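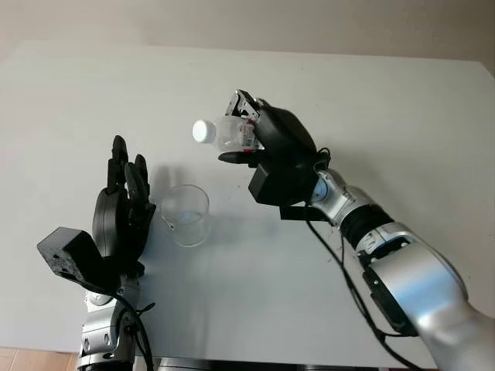
The two-handed cell at Poltberg, with the bottle in the right hand and the cup on the table.

The technician who keeps the pouring cell at Poltberg running has a low opinion of the word "autonomous." "It has a maintenance sheet longer than my car's," she says. "I don't know what people think that word means."

She asked that her name be left out, mostly so she could talk freely about Nider, the supplier that built the cell. It has two arms, two black hands with fingers, one table. The job is drinks: pick up a bottle, bring it to a cup, pour. I had come with the brochure in my bag, and the brochure says setup takes an afternoon.

"An afternoon of what?" she says.

Her own setup starts with the table. She checks that it hasn't shifted against the base, then homes each hand with nothing in it, then closes and opens every finger and listens. After that she runs the right arm slowly through its whole reach while she watches the cables. They have to hang slack enough that the wrist can turn over and not so slack that they snag on the joint. She has rerouted them twice since April, and she doubts she is finished.

"The arms are fine. I'll give them the arms," she says. "It's the hands. You've got all these little linkages, and every one of them wears a bit differently. A plain two-jaw gripper, I could fix that half asleep."

So why have fingers at all? I expected a defense and didn't get one. Somebody upstairs wanted hands, she says, and a thin plastic bottle is admittedly a miserable thing to hold. Squeeze too hard and the sides buckle. Squeeze too little and it rolls in the grip when the wrist tilts. She sets the grip force by eye first and then by number, and she doesn't trust the number on a different kind of bottle.

The log lives in a program called Kover, which she likes, with reservations. It showed 526 pours since the last finger service on the morning I visited. Nider's manual has a service interval in it, but she stopped following that early on. By her own records the right thumb starts to drift after roughly 223 pours, well before anything in the software complains.

"Kover will tell you the motor's happy," she says. "The motor's always happy. The thumb is two millimeters from where it thinks it is and the motor's happy."

Her fix is dull. Power down, support the hand, back off the tension, clean the linkage, set the tension again, home it, try an unopened bottle before an open one. She writes the old and new settings on paper as well as in Kover. The left hand gets the same treatment, though it needs it less, and she admits she sometimes puts it off.

I asked about Nepia, the add-on package Nider is now selling, which is supposed to correct finger drift by itself. She has seen the demo. It was a good demo, she says — clean table, new hands, the same bottle every time.

"Bring me one that's been working for half a year and show me that. Then I'll read the price."

Would she recommend the cell to another site? She thought about it while coiling a spare cable. To a site with a technician, maybe. To a site that was hoping to do without one, she'd send the maintenance sheet and let them work it out.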